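4 min read
Print this page | E-mail this page

4. Packing a small box as a test chore

Household work was promised to machines already in 1998, when the first Kiltine arm was shown folding a towel. Since then the arms have become cheaper, but the chores which people do without thinking are still difficult. In this section we look at one such chore: handling small, light things in a plastic box with a lid. Halim and Sinaga chose it after they asked families which small jobs they would gladly give away, and tidying of boxes was named very often.

The chore looks easy. A person needs 3 seconds and does not look at the fingers. For a machine there are two difficulties. A thin stick gives very little surface to hold, and a soft wrapper changes its shape every time it is touched. We therefore recorded people doing the work with grippers in their hands, so that the policy learns from the same kind of fingers it will later use (Figure 2).
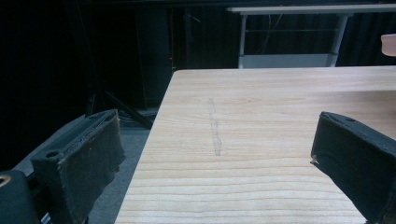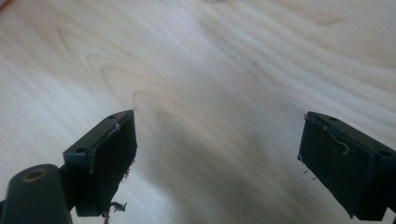
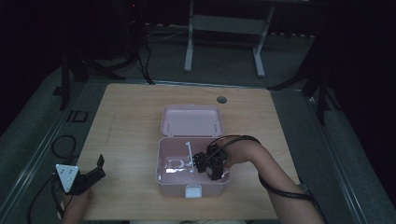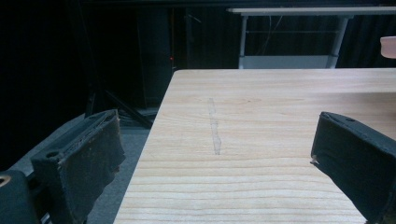 Figure 2. Work at the wooden table, from the gripper views and the head view. The open pink box is seen in the third panel.

The policy was trained on over 500 demonstrations and tested on the Nurkico arm in April. It reached the box in almost all trials. Closing the fingers on the stick was less reliable, and in many trials the stick turned and fell back. Adugna repeated the tests with the softer Osman pads – these helped with the stick but made it harder to let go of the wrapper. We did not find one pad which is good for both.

The lid was a separate problem. The policy often pushed it from the side and moved the whole box over the table. A person holds the box with the other hand in this moment, and our one-armed setup cannot do this. Nair suggested a rubber mat, but we decided against it, as a kitchen table at home does not usually have one.

Our answer for this chore is therefore "not yet". The machine can do parts of it, slowly, and a person must stay near. In Section 5 we describe the same test with two arms, where Yusof changed the order of the steps and the lid is closed last.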